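Incidencia 149 - Listavo, importación de catálogo
Abierta por: Benvinda Esteves
Asignada a: Derek Gosling
Estado: resuelta

Al importar el CSV de enero, la carga se detiene en la línea 200 con el mensaje "separador no válido". El archivo tiene 800 líneas y se abre bien en la hoja de cálculo.

Derek Gosling: Reproducido en pruebas. En la línea 200 hay un punto y coma dentro del nombre del artículo, sin comillas. Corregí esa línea y la carga terminó - tardó 2 minutos.

Benvinda Esteves: Confirmo, ya aparecen todos los artículos en la tienda de Lonside.

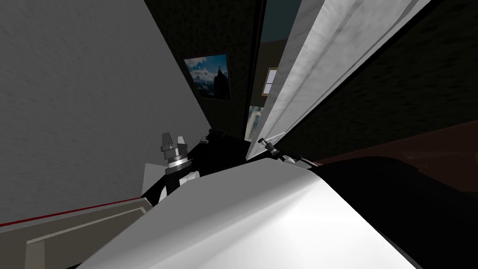 ¿Hay que borrar la carga anterior antes de repetir la importación?

Basta con volver a subir el archivo; Listavo sustituye las líneas que tengan la misma referencia.

Cerrada por Derek Gosling.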